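Nerodska Handling Practice Group
Minutes of the October meeting

Meeting opened at 2:10 p.m. Minutes of the previous meeting were accepted with one correction: the Uloten site reported 565 logged runs, not 556.

1. Gripper clearance in baskets and bins
The group went back to section 4 of the draft practice. Dilov asked that the open gap between the fingers be set before the gripper passes the rim. Hattori wanted the setting left to each site. Agreed: the gap is set above the rim, and sites choose the width and write it on the run sheet.

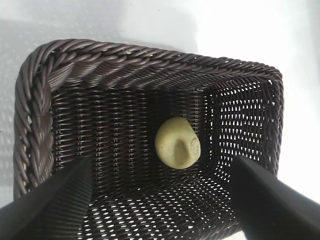
Item 1. Gripper open over a soft-looking lump in a woven basket, no contact.

Discussion of open-weave containers followed. Uloten noted that bright light coming through the weave can confuse depth readings and asked for a line on lighting. Dilov will draft it. Wording on fingertips catching in braided rims was kept as is.

2. Run records
Of 1,627 records checked, 807 had no container type filled in. The field becomes required with the next version of the sheet. Hattori asked whether old records must be fixed. Decision: no, but they are to be marked incomplete.

3. Fingertip inspection
The draft calls for inspection every 4,000 cycles. Uloten thinks this is too long for textured pads. No agreement. Held over.

4. Stop button checks
Checks are to be done at the start of each shift and initialed. Passed without discussion.

Actions
Dilov: lighting text for section 4.
Hattori: revised run sheet.
Uloten: pad wear notes, to be sent before the next meeting.

Meeting closed at 3:35 p.m.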